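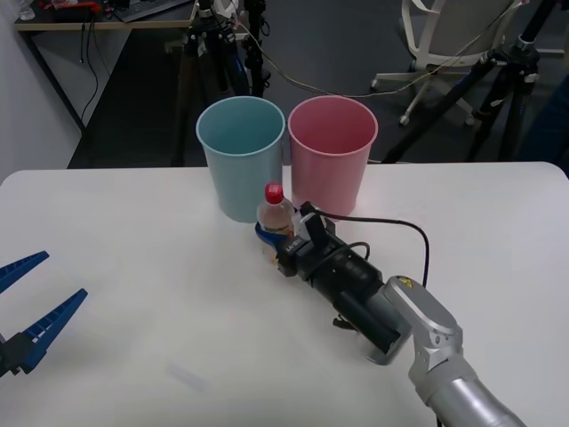
Open day at Plarilberg, Stamcombe

Mar 23, 2024

I have driven past the Plarilberg building more times than I can count and always assumed they made something for cars. Nope. Cups! Plastic cups, plus some plates and a salad bowl that I'll get to, and once a year they open the doors and let the rest of us wander through for $5 a head, kids free. My neighbor had a flyer on her fridge, I took a picture of the flyer, and last week off I went.

Parking first, for anyone going next year. The lot by the front entrance is tiny and it was full by the time I got there, so I ended up behind the Stockdale tile warehouse and walked back along the road with no sidewalk (not great with a stroller, I saw two people trying). There's a side gate that was open. Use the side gate. The front line was out the door and the side gate had me and one man with a thermos.

You start in a long hallway with old catalogs in cases along the wall. I could have spent the whole visit there. They started out making lids for paint cans and went into kitchen things later on, and there's a stretch of pages in the middle where everything is orange and brown, including a gravy boat I'm almost sure my grandmother owned. A lady next to me said "oh, the gravy boat" at the exact moment I was thinking it. Nothing in the hallway has prices on it, which is a shame, I love an old price.

Then the floor itself. You stay behind a yellow line and you get earplugs, and you need them, so take them out of the little packet before you go through the door and not after, like me. I won't pretend I followed all of it. Pellets go in, cups come out, somebody checks them, and they get nested into tall stacks and packed 600 to a carton. What I remember most is the smell, kind of like a new shower curtain, and how fast the cartons pile up. My group was small, and our guide, Temitope Shehu, walked backward the whole way while talking over the noise and never once bumped into anything. She's been on the color side for years and you could tell that was the part she was waiting to get to.

So was I, as it happens! The color room is past the floor, through two doors, and it's quiet enough that everybody pulled out their earplugs at once. There are drawers and drawers of sample chips on key rings, and each one has a number and no name. The pink they're selling this spring is just 534. I asked whether anybody ever wanted to give it a name and Temitope said the stores do that, and one store calls it Rosewater and another one calls it Piglet, and it's the same cup.

I handled a lot of chips. A color that looks like nothing much on a chip the size of a postage stamp can look very different on something you'd drink out of, and the other way around too. There was a mustard I loved on the ring and then she showed us the cup they'd tried it on and it looked like something from a hospital. They only made 500 of those and the staff took them home.

The big demonstration area comes after that, with white tables, white on purpose, Temitope said, so the colors have nothing to fight with. I can report that it works, and also that it made me want to go home and paint my kitchen table. The two spring colors were set out together toward the back of one of the tables, a light blue and a soft pink, same tall shape, a bit narrower at the bottom, with that thin rolled lip around the top. I'm picky about lips on cups. My old picnic set has a thick square edge and everything dribbles down your chin. A rolled one is so much nicer, and I said so to the person beside me, who moved along.

There were drinks bottles at the cups table too. One was a little clear one with a bright red cap and something pale amber in it (I kept thinking apple juice, but I didn't ask and it could easily have been iced tea). The other was clear as well, with a mostly white label that had bits of yellow, red and green on it, and a round red thing that I took for a cherry and the boy in front of me took for a gumball. We did not settle it.

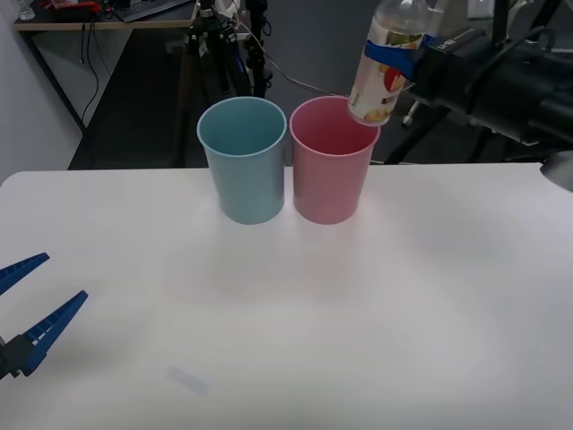
Spring blue and spring pink on the white table, with the bottle over the pink one.

I went back and forth on which I liked better. The blue is very pale, paler than the one in the catalog, and I think on a porch in bright sun you'd hardly see it as blue at all. The pink is dustier than I expected from the name Piglet. Standing right next to each other they looked great, and I'd have walked right past either one alone on a shelf. Something else I noticed, and this is the kind of thing you only notice when you've been looking at cups for an hour — you see the colors a shade darker on the inside, down the walls. I mentioned it to Temitope and she lit up and told me it drives the catalog photographer crazy.

She also told us the blue took them longer to get right than the pink. The first batches came out with a green cast under store lighting, and then they overcorrected and got a purple one. She had both rejects in a drawer. I would have bought the purple one on the spot. Not for sale, and I asked twice.

The tasting corner was at the far end, with lemonade and a ginger thing, and you could pick which color you wanted to drink from. The line for pink was longer. I had lemonade in a blue one and then ginger in a pink one, and for what it's worth the ginger was better, though it caught me in the back of the throat. You can keep your cup if you rinse it at the sink by the exit. I kept both.

Now the salad bowl. It's in the shop on the way out, huge, white with a speckle, and it comes with a lid that doubles as a tray. I stood there holding it for a long time. It doesn't fit in my fridge, I know it doesn't, I've measured that shelf for other bowls. I put it back and bought a set of four cups in the pink and a bag of seconds. The seconds are in a bin by the register and are mostly fine, and you fill a bag for one price. Mine has a wobbly one in it that I'm using for pencils.

A few gripes. The restrooms are back at the start, so if you need one halfway around you're walking the whole hallway again against the crowd. The coffee ran out early. And the sign for the color room could be a lot bigger. A family ahead of us went straight from the factory floor to the shop and missed it completely, and for my money it's the best thing in the building.

I'd allow two hours, more if you read every catalog page like I did. Wear closed shoes, they do check at the door to the floor, and a woman in sandals had to wait it out in the hallway with the gravy boats. Little kids seemed happy up to the drawers of chips and less happy after.

The Clostville plant, where they do the plates, has its own open day in April. It's a longer drive and I haven't been, but Temitope says their seconds bin is bigger than the one in Stamcombe, so I've already asked my neighbor if she wants to split the gas.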